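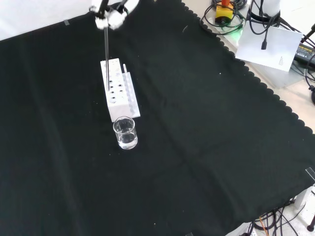 Ticket 3630: Left foot reads heavier than right on the Clarnari walking mat

Home Products Help Desk Open Tickets Contact

Status: Closed, fix confirmed
Product: Clarnari pressure mat, long version, with Trellov software
Site: Grilton Foot and Ankle, front treatment room
Opened: March

Original report from the clinic, 8:40 am

Hi there! First up, we love this mat. Our patients love it too, especially the ones who've been told for years that they "walk funny" and finally get to see their own footprints light up in colour on the screen. So please read this as a note from happy customers with a puzzle.

The puzzle is that everyone has started leaning left. Every patient who has walked the mat since we moved it to the front room shows more load on the left foot than the right, mostly through the heel. We'd believe it for one or two people, but it's the whole clinic, staff included. I walked it myself and I apparently lean left as well, and I had a scan done on the same mat in January that was as even as you could ask for.

What we've tried so far:

Restarted the mat and the laptop. No change.
Swapped the USB cable for the spare in the box. No change.
Wiped the mat down with the cleaner listed in the manual and let it dry overnight. No change.
Ran the zero step in Trellov with nothing on the mat. It passes, green tick, and then the next person leans left anyway.

The scan I'd look at first is 2318, which is me in socks at my normal pace. I've sent it through with the January one for comparison. Bookings are full this week and we'd rather not send anyone's pressure map off for orthotics until we know the numbers are right. We've told Frerichs (they mill our inserts) to hold anything that hasn't been cut yet.

Help desk reply, 9:25 am

Thanks for such a good write-up, and for sending both scans! Having the same person on the same mat before and after the move is a huge help.

I've had a look at 2318 next to your January scan and I can see what you mean. The shape of your footprint is lovely and consistent between the two. Your arch, your toes, the path the load takes as you roll forward, all of that matches. What's changed is the amount of load along one long strip of the mat, and your left foot happens to land in it each time.

So here's my favourite test, and it costs nothing. Could you please walk the mat in the opposite direction? Start at the far end and come back toward the laptop. Same socks, same pace, and don't aim for any particular spot.

If the heavy side stays with your left foot, we're looking at something in the software settings or, less likely, in you. If it jumps over to your right foot, it belongs to the mat or to whatever is under it.

Clinic, 10:10 am

Oh, that's clever. It jumped! Walking back toward the laptop I now lean right. I got two others to do it between patients and they flipped as well. So it's the mat? Please tell me we haven't wrecked it carrying it down the hall.

Help desk, 10:30 am

I really doubt it! A damaged sensor strip tends to show up as dead patches or as little squares stuck at full load, and I can't see either in your scans. My money's on the floor.

A few questions about the front room:

What's the floor made of, and is it the same as in the old room?
Is there anything under the mat, such as a rug, underlay or a non-slip sheet?
Was the mat rolled or folded for the move?
Did anyone change the floor type in Trellov? You'll find it under Settings, then Room.

And one more small job. Please run your palm slowly along the mat from end to end, first down one side and then down the other, pressing lightly. You're feeling for anything that gives or rocks, or a ridge.

Clinic, 12:50 pm

Lunch break report!

The old room was vinyl straight onto concrete. The front room is floating timber boards. Non-slip sheet under the mat in both rooms, same sheet. It was carried flat by two of us, very carefully, like a wedding cake. The floor type in Trellov still says "hard, solid", as it was set up originally.

The palm test was interesting. One side feels firm all the way down. The other side has a bit of bounce for most of its length, and when I lifted the mat and the sheet and knelt on the boards there, they moved. It's only slight, but you can hear it too, a sort of soft click. You'd never notice it walking across the room in shoes.

That side is where everyone's left foot goes when they start from the laptop end.

Help desk, 1:15 pm

That's a terrific bit of detective work, and yes, I think you've got it.

When part of the floor under the mat moves, the mat bends a touch with each step. The sensors can't tell the difference between being pressed from above and being stretched a little by the bend, so they add the two together and you get extra load along that strip. The zero step can't catch it because the floor only moves when someone's standing on it. That's why you were getting a green tick every time, which I know is maddening.

What to do today:

1. Move the mat to a part of the floor that feels firm under both knees. Along a wall is often best with floating boards. Leave enough room for someone to walk beside the patient, especially anyone who's unsteady or uses a frame.

2. Put the non-slip sheet down first and smooth it from the middle outward. A crease in the sheet can give you a smaller version of the same fault.

3. Lay the mat, then leave it for half an hour before you use it.

4. In Trellov, go to Settings, Room, and change the floor type to "timber, floating". This changes how the software filters out small vibrations. It won't fix a bouncy board by itself, so please do the move as well.

5. Run the zero step, then the walking check. The walking check is a separate button just under it and plenty of people miss it. One person walks up and back a few times, and it compares the two directions for you.

The walking check gives you a single score for how far the two directions disagree. Anything under 9 is fine for clinic work.

Clinic, 3:35 pm

Done, all of it. We've shuffled the treatment chair over and put the mat along the wall that backs on to the hallway. I had no idea the walking check existed and I'm a bit in love with it.

First go came back at 14, so I lifted everything and found a crease in the sheet, exactly as you warned. Smoothed it, waited, ran it again, and got 6. Then I did my own walk in both directions and I am beautifully, boringly even again. It looks just like January.

Two things left over. Is there any way to rescue the scans we took in the old spot? There are nearly 270 of them, counting repeats. And what should we tell Frerichs?

Help desk, 4:05 pm

A 6 on floating timber is excellent, well done!

On the old scans, some of what's in them is still good. Foot length, foot angle, step timing and the path of load through the foot should all be usable. Please don't rely on the left and right comparison or on the peak heel figures, and I wouldn't try to correct them with a fixed amount. The bounce changes with body weight and pace, so the error is different for every person. In Trellov you can select the whole batch and add a note, and it'll print at the top of each report.

For Frerichs, I'd sort it by what the order was based on. Inserts made from a foam box or a cast aren't touched by any of this. Inserts where the heel padding or a lift was chosen from the mat's pressure figures should wait for a new scan. If somebody's already wearing a pair like that, it's up to your podiatrists how soon to bring them back in, but I'd put anyone with diabetes, numb feet or a history of ulcers at the top of the list. And if a patient rings up with a new sore spot, please see them before worrying about the scan.

Clinic, 4:20 pm

That all makes sense and the batch note is on. Only a small pile of orders used the pressure figures, so Frerichs are sending those back to us and cutting the rest. We've started ringing the patients we want to see again, beginning with the higher-risk feet.

We're also going to do the walking check each morning before the first booking. It takes no time at all, and the whole front desk wants a turn.

Help desk, 4:30 pm

Love it. One tip if you're taking turns: have the same person do it for the first couple of weeks so you get to know what a normal score looks like in that room. After that, anyone can have a go. Timber moves a bit with the weather, so if the score creeps up when it gets humid, try the palm test again before you change any settings.

I've also asked for the walking check to be mentioned on the same page of the manual as the zero step. At the moment it's in a chapter of its own near the back.

Clinic, next morning, 8:05 am

Score of 5 today! Happy for you to close this one. We do have a question about scanning kids who won't walk in a straight line, but I'll open a new ticket for that.

Ticket closed by help desk, 8:20 am
Cause: floor movement under one side of mat, plus wrong floor type in settings
Fix: mat moved, sheet re-laid, floor type changed, walking check passed

This site uses cookies to keep you signed in and remember your open tickets. Accept Manage settings

Clarnari Help Desk | Contact us | Privacy | Back to top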